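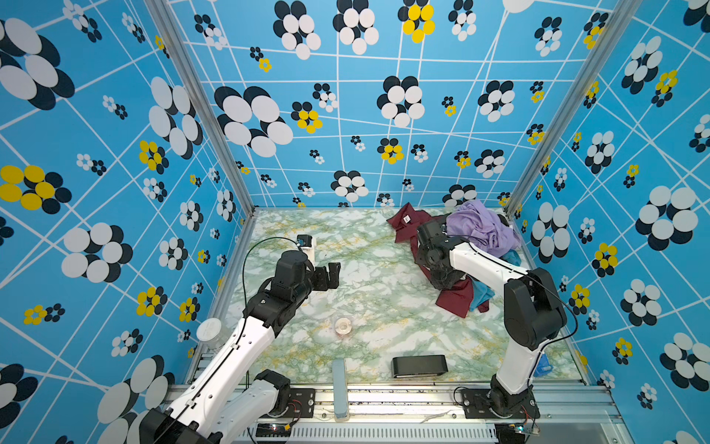 Last updated: July 13, 2020

Dernitz Clothes and Table Items: README

This folder contains pictures of clothing, cloths and small household items on a patterned table. It was prepared for people who study how garments look when they are not folded. Please read these notes before you use the files.

Contents

The set has 432 pictures in 3 folders. The folder "table" shows the whole table top with the items on it. The folder "close" shows one fabric from a short distance, and in many of these pictures the fabric covers a big part of the view. The folder "extra" has pictures which did not fit in the other two.

Items

The garments are of plain colors mostly: dark maroon, lavender, teal-blue, dark gray. A shirt is labeled "shirt" only when its form can be recognized. If the cloth is too crumpled, we write "garment" or "cloth", also when we know from the shopping list what it is. Small items such as the clear glass cup, the white bottle and the round container with the white lid have their own labels. They stand on the table apart from the clothes.

Background

The walls have sky-blue wallpaper with thin white lines and flowers. The table top has a green and white marble pattern. We chose a busy background in June, after the people in Whitelaw told us that the plain one was too easy for outlining. In the close pictures the background can also be the ceiling with its lights.

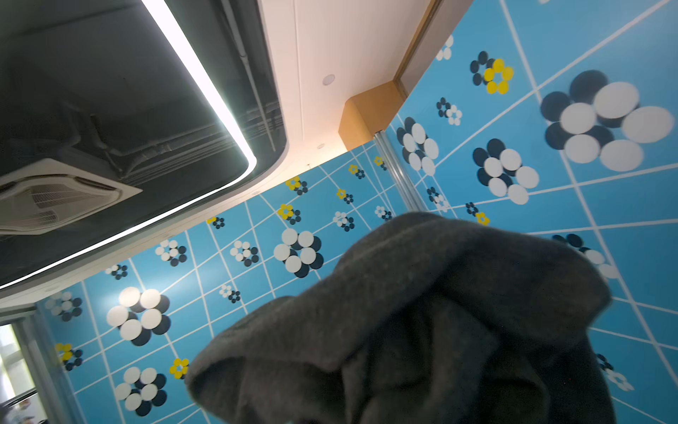
Dark gray cloth, bunched, with flowered wallpaper behind. Folder "close".

Labels

Each picture has one text file with the same name. The outline of a fabric follows its visible border only. Do not guess the part which is hidden under another garment. Dark folds belong to the fabric, even when they are nearly black.

Known problems

In 6 pictures the maroon and the lavender garment share one outline. The names "teal" and "blue" were mixed in the first version, and now we use only "teal-blue". Shirt tags are not labeled.

Changes

Version 3 adds 200 pictures and corrects the names of the colors. The older Bruris list is removed.

Contact

Jolene Tapsell, Miltby office. Please write the file name in your message.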